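# Rellville 봉합 소프트웨어 FAQ

2022년 8월 3일 기준. 같은 메일을 세 번째 쓰게 되어 문서로 옮깁니다. 관리자는 권승우(Seung-woo Kwon)이고, 불평은 Aarti Rastogi에게 보내도 결국 저한테 옵니다.

## 이 소프트웨어는 어디까지 합니까?

손목 카메라 영상을 받아 바늘과 실, 절개선을 찾고, 두 팔의 다음 동작을 제안합니다. 지각은 Kwok, 계획은 Rirkley라는 모듈이 맡습니다. 둘은 별개의 프로세스이고 사이도 별로 좋지 않습니다.
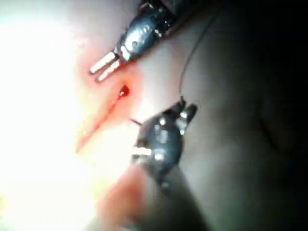
*절개선 양쪽의 두 기구. 아래쪽 집게가 가는 실을 물고 있다.*

## 화면이 하얗게 날아가면 어떻게 됩니까?

포화된 픽셀은 마스크로 빼고, 남은 영역만으로 추정합니다. 마스크가 70퍼센트를 넘으면 Kwok은 추정값 대신 `NO_IDEA`를 반환합니다. 이름을 바꾸자는 의견이 있었으나 정직해서 그냥 두었습니다. 노출을 손으로 만지기 전에 `glare_gate` 값부터 확인해 주세요.

## 실이 서로 교차하면 구분합니까?

대체로 합니다. 실마다 중심선을 곡선으로 맞춘 뒤, 교차점에서는 접선 방향이 덜 꺾이는 쪽으로 잇습니다.

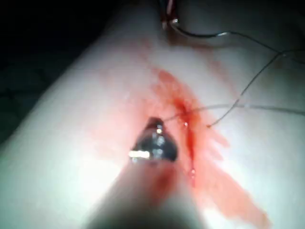

문제는 교차 각도가 15도 아래일 때입니다. 이때는 두 가닥이 한 가닥으로 합쳐지거나 중간에 신분을 맞바꿉니다. 로그에 `strand_swap`이 찍히면 그 구간의 라벨은 믿지 마세요. Venkatesh Naidu가 고치는 중이며, 지난 릴리스 때도 고치는 중이었습니다.

## 짧게 잘린 실 조각도 추적합니까?

추적은 하지만 계획에는 넘기지 않습니다. 예전에는 넘겼는데, Rirkley가 바닥에 놓인 조각을 잡으러 성실하게 출발하곤 했습니다.

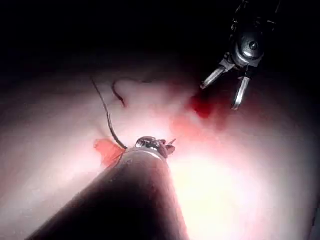 지금은 길이와 곡률로 후보를 거르고, 기구 끝과 이어진 가닥에 우선권을 줍니다. 기준을 바꾸려면 `fragment.yaml`을 고치고 노드를 다시 띄우면 됩니다. 실행 중에 바꾸면 파일만 바뀝니다.

## 이슈 933번은 왜 아직 열려 있습니까?

붉은 얼룩의 가장자리를 절개선으로 읽는 버그입니다. Atport 브랜치에서는 내부 시험 세트 정답률이 98퍼센트까지 올랐고, 나머지는 하필 데모에 나오는 종류입니다. 병합은 Seema Pant의 검토가 끝난 뒤에 합니다. 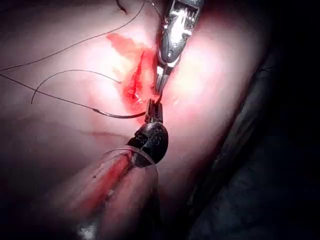
## 두 집게가 가까워질 때 충돌은 어떻게 막습니까?

제어기가 매 주기마다 두 집게 사이의 최소 거리를 계산하고, 한계에 가까워지면 속도를 줄입니다. 바늘을 넘겨주는 단계에서는 접촉이 필요하므로 집게 끝만 검사에서 제외하고, 손목과 축은 계속 검사합니다.

## 로그는 어디로 보냅니까?

Gemma Cropper에게 보내세요. 설정 파일과 커밋 해시를 함께 붙여 주시고, "어제는 됐는데요"는 생략하셔도 됩니다.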